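# 关于 Menby

您好，欢迎来到 Menby 酒坊。我们在 Vistdale 谷地酿苹果酒和梨酒，也做一点点用苹果蒸馏的烈酒，产量不大，品种倒是越做越多，家里人常说我们管不住自己的手。这一页本来只打算写三五行，结果写着写着就长了，您要是手边正好有一杯什么喝的，不妨慢慢看。

## 从一片老果园说起

Vistdale 这个地方，山不算高，早晚温差却大，秋天的雾常常要到上午十点才肯散。谷地北坡有一片老果园，我们接手的时候，果树已经好几年没人认真修剪了，枝条长得乱七八糟，草比膝盖还高。当时有人劝我们全部挖掉，改种卖相好的鲜食苹果，收成稳，价钱也好谈。我们在园子里走了两个下午，随手摘了几个果子啃，有的涩得舌头发麻，有的酸得直皱眉，还有一种小小的、皮上带锈斑的，咬下去先苦后甜，香气在嘴里留了很久。就是那个小果子让我们把树留了下来。

后来请懂果树的朋友来一棵一棵地认，前前后后认出了21个品种，另外还有几棵到今天也叫不出名字，我们就按它们在园子里的位置来称呼，比如“水井边那棵”“拐弯那棵”。水井边那棵结的果子特别香，可惜隔年才肯好好结一次，脾气大得很。

做苹果酒的人都知道，好吃的苹果酿出来的酒往往平淡。涩和酸才是骨架，甜味在发酵里大半要让给酵母，最后留在杯子里的，是果皮里的香气和那一点点收敛的口感。所以那些直接吃会皱眉的果子，在我们这里都是宝贝。

## 我们怎么酿

每年九月底开始采收，最晚的品种要等到十一月。果子采下来以后不马上榨，要在通风的棚子里堆放一阵，让它们慢慢“出汗”，果肉变软，香气也更集中。堆放多久没有固定的天数，主要靠手按和鼻子闻，拇指按下去能留个浅浅的印子，就差不多了。

榨汁之后，大部分果汁靠果皮和酒窖里自带的野生酵母发酵。这样做比较慢，也比较让人操心，有些年份到圣诞节前后桶里还在咕嘟咕嘟地冒泡，有些年份一入冬就安静了，怎么哄都没动静，要等到开春天暖才重新活过来。到了一月，我们会把所有的桶从头到尾尝一遍，写下笔记，再商量哪几桶适合调在一起，哪几桶值得单独装瓶。这是一年里我们最喜欢的日子，外面冷得很，屋里全是苹果皮、蜂蜜和湿木头的味道，大家各执一词，争得面红耳赤，然后一起去吃炖菜。

我们不额外加香精，也不用浓缩果汁。装瓶前只做粗略的澄清，所以瓶底有时会有一层细细的沉淀，您喝之前轻轻放稳，慢慢倒就好；喜欢口感厚一点的朋友，也可以干脆晃匀了喝，味道会更像乡下人家里的那种。

## 几款常年都有的酒

**Lumenta 干型苹果酒。** 这是我们的第一款酒，也是到现在为止做得最多的一款，去年装了4000瓶。颜色浅金，气泡细，闻起来有青苹果皮、干草和一点柠檬皮的味道，入口很干，收尾带一丝咸。配生蚝、炸鱼、盐烤鸡都好，夏天下午什么都不配，也很好。

**Lumenta 桃红苹果酒。** 用红肉苹果和少量黑加仑一起发酵，颜色像刚洗过的石榴籽。很多客人第一眼以为会甜，其实甜度很低，主要是红色莓果和玫瑰的香气。春天野餐的时候，我们自己喝得最多的就是它，配草莓、山羊奶酪或者一盘切得厚厚的火腿，都很合适。

**Nodgate 陈酿。** 名字取自我们存桶的老仓库，Nodgate 是那条巷子的旧名。酒在旧橡木桶里待上两个冬天，颜色深，单宁重，有烤苹果、核桃和雪茄盒的气味。喝的时候请不要冰得太狠，从冰箱里拿出来放一会儿，香气会开得多。遇上炖牛尾或者味道浓的硬质奶酪，它一点都不输给红葡萄酒。

**冬梨。** 只在好年份做，梨子来自谷地另一头的几户邻居。口感柔软，带白花和蜂蜡的香气，有一点点余甜。产量少，通常只在酒坊里卖，网上偶尔会放出一些，放出来也很快就没了，实在对不住一直在等的朋友。

## 关于品酒室

品酒室在2018年4月21日开门迎客。那天下着小雨，我们担心没人来，切面包的时候都切得小心翼翼，生怕浪费，谁知道中午不到面包就吃光了，最后几位客人是就着腌黄瓜和半块奶酪喝完的，居然也喝得挺高兴。从那以后，腌黄瓜就一直留在了菜单上。

品酒室里一共能坐60位客人，天气好的时候院子里还能再摆几张长桌。一套品酒有五杯，从最干的喝到最甜的，中间配面包、腌菜和当季的小点心。整套喝下来要一个多小时，如果您喜欢一边喝一边问，那时间就说不准了，我们这些人话都多，讲起苹果来很难停住。

开车来的朋友请一定安排好不喝酒的同伴。给司机和小朋友准备的有鲜榨苹果汁，冬天会加肉桂和丁香热着喝，味道一点也不敷衍。狗可以进院子，请牵好绳子，果园里秋天会有落果，吃多了它们会闹肚子。 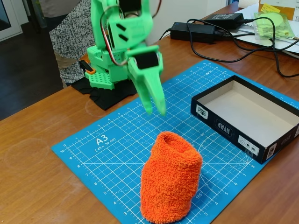
*绿色机械臂，夹爪朝下，悬在蓝色垫子上方。*

## 我们和邻居们

一家小酒坊能做下去，靠的是周围很多人帮忙。采收季人手不够，附近的人会过来搭把手，中午一起在树下吃饭，走的时候带几瓶酒回去。榨完汁的果渣送给养猪和养羊的农户，他们有时候回赠我们香肠，有时候回赠一车堆肥，两样我们都欢喜。

我们每年还收购邻居院子里多出来的苹果。最早只有几家人推着小车送来，现在每到秋天，会有将近50户人家来排队过秤，有些人家送来的只有一小篮，我们也一样认真收下。这些果子混在一起，做成一款叫“邻里”的混酿，味道年年都不一样，有一年酸得厉害，有一年香得像果酱。送过苹果的人家，来年都可以领到一瓶，尝尝自家的树到底出了什么味道。

另外，我们也很愿意和餐厅、面包房、小酒馆合作。如果您正在考虑给菜单加几款苹果酒，又不太清楚怎么搭配，可以写信告诉我们您的菜单大概是什么样子，我们会挑几瓶合适的寄过去，附上手写的搭配建议。字写得不算好看，请多包涵。

## 常有人问起的几件小事

**开瓶以后能放多久？** 带气的酒最好当天喝完，盖紧放冰箱，第二天也还能喝，只是气会弱一些。Nodgate 陈酿没有气，开瓶后放上三四天，香气反倒更圆润，我们自己常常故意留半瓶。

**要不要用专门的杯子？** 普通的白葡萄酒杯就很好。细长的香槟杯看着漂亮，可是鼻子伸不进去，有点可惜了那些香气。

**剩下的酒怎么办？** 拿来炖猪肉、煮贻贝，或者和洋葱一起慢慢熬成酱汁，都很香。桃红苹果酒加一点糖，冻成碎冰，浇在桃子上，是我们夏天最偷懒的甜点。

**可以参观果园吗？** 可以的，五月开花和十月采收的时候最好看。请提前写信预约，穿一双不怕泥的鞋。

## 来找我们

酒坊在 Vistdale 谷地北坡，沿着河边的路一直往上，过了石桥左转，看到门口堆着旧木桶的就是。冬天路面容易结冰，请开慢一点。品酒室的开放时间随季节调整，出发前请先看一眼首页的通知，免得白跑一趟。

订酒、预约品酒、送苹果，或者只是想问问家里那棵老苹果树还能不能救，都可以通过“联系我们”页面写信过来。采收季回信会慢几天，请别着急，每一封我们都会看，也都会回。

Menby 酒坊全体敬上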